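Gym Floor Sanding and Resealing: Your Questions

Brararum looks after indoor sports floors for schools, clubs and community centers. These are the questions we get most often by phone and email.

How do I know if our floor needs a full sand or just a recoat?

Look at the wear in the busiest spots first, usually under the baskets and by the main doors. If the finish is dull but the wood still has its normal color, a recoat is usually enough. If you see gray patches, the finish has worn through and the floor should be sanded.

How often should a floor be recoated?

Most school gyms do well with a recoat every year. A hall used only for evening badminton can often go 2 years. Floors that also host dances, exams and dinners wear faster, mostly from chair legs.

How many times can a floor be sanded?

That depends on how much wood is left above the tongue. We measure this at a vent or a doorway during the site visit. Some older floors have one sanding left in them, and we will tell you before you spend money on new court lines.

How long will the gym be closed?

A single basketball court takes 12 working days for sanding, sealing, line painting and two coats of finish. A recoat on its own takes less than a week, including curing time. Please keep everyone off the floor until we hand it back - socks included.

Can you match our existing lines?

Yes. Send us a plan if you have one. If you don't, Decha Sriwong will measure the court before any sanding starts. Changes to the layout need to be agreed in writing before painting day.

Do you repair water damage?

We replace boards that have cupped or split. We don't fix roofs or plumbing, and we won't lay new boards until the leak has been dealt with. At the Morenis sports hall we replaced 17 boards along one wall and blended them in with the rest of the floor.

What should we clean the floor with?

A dry microfiber mop every day and a damp one once a week. Don't use a steam cleaner or anything with wax in it.

When should we book?

Summer dates go first. If you want a slot during the long break, get in touch by November of the year before. There is a 15 percent deposit, and you can move your date once at no charge.

Who do I talk to about a quote?

Usa Rattanakul handles quotes for schools, and Panya Siriwan handles clubs and community centers. Include the size of the hall, the age of the floor if you know it, and a few photos of the worst areas.

Knots and seams in pine boards

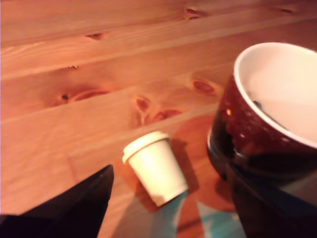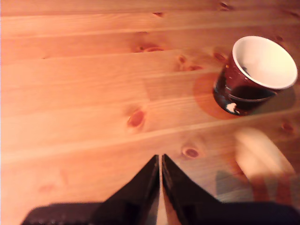 Macario Cárdenas: We had our hall recoated over the winter break and the grip is much better for volleyball. I would add one thing to the cleaning answer - get decent mats for the doors. Ours were worn flat and the grit went straight onto the new finish. We replaced them the same month and the entrance end has held up fine so far.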